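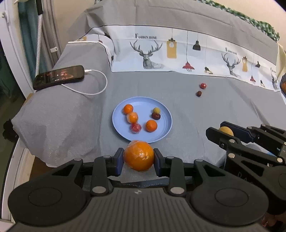
Does freshness need a subscription?

10/4/22

The woman who runs produce buying for Wedalell, a chain of 11 grocers in the north-west, has heard a great many pitches. She agreed to talk to me on the condition that I left her name out, partly so that suppliers would go on taking her calls. I wanted to ask about shelf-life schemes, the coatings, sachets, wraps and sensors that are all supposed to stop fruit going off before it is sold. I went in doubtful. She was a good deal more doubtful than I was.

"Everyone who comes through that door has cut waste by 60 per cent," she said. "I ask them, 60 per cent of what? Then we have a long conversation about what counts as waste."

The latest to come through the door was Skamov, which sells a sachet you drop into a crate. It is meant to soak up the gas that ripening fruit gives off. Wedalell tried it in six shops last October. I asked how it had gone.

"Waste went down. It also went down in the shops that didn't have it. We'd had a warm September and then it got cold, and fruit keeps when it's cold. The sales people were very pleased with the first half of that and not very interested in the second."

I put it to her that this was a bit unfair. The science behind ripening gas is old and well understood, and bananas have been shipped around the world on the strength of it. She agreed at once.

"Oh, the chemistry's fine. It'll do something for a pear. It does next to nothing for citrus, and I was offered it for citrus. What bothers me is the jump from 'this works in a sealed box' to 'this works in the back of a shop where the door's open half the day'."

Plastic came up, as it was bound to. She is not sentimental about it in either direction. Wrapping a cucumber, she says, does add days. Wrapping most other things adds a barcode. When Wedalell took the film off its peppers, customers wrote in to say thank you, and then bought fewer of them. She has kept both the letters and the sales sheet.

"People tell you what they'd like to be the sort of person who wants," she said. I asked whether that was an excuse shops use to go on doing what suits them. She thought for a while. "Yes, sometimes. I've used it."

Next on her desk is an offer from Roussel, which makes a spray-on coating, and another from Nadeck, whose system guesses how many days a tray has left and changes the price to match. The second one costs 3000 pounds a shop to set up, and there's a monthly charge after that. I had read Nadeck's brochure beforehand and could not find a single trial in it that had been run by anyone other than Nadeck. I told her so.

"No, I couldn't either. I asked for one. They sent me a longer brochure."

So what does cut waste? Her answers are dull and she knows it. Order less on a quiet week. Let the shop manager mark things down at four in the afternoon - they already know what won't last, they've been looking at it since morning. Don't pile soft fruit deep because it looks generous. Fix the chiller. One of her shops had a broken door seal for most of a year, and she reckons that it lost more salad than any sachet would have saved.

"There's no money in telling me to fix a seal, except for the man who sells seals."

I am not entirely persuaded. Her own figures are no more independent than Nadeck's, and a chain that orders less also has emptier shelves by closing time, which she admits regular customers grumble about. When I asked to see the numbers for the October trial shop by shop, she said she would have to check. I have asked again since.

She has told Roussel it can have two shops for the winter, provided that Wedalell picks which two and does the weighing itself. Roussel has yet to reply.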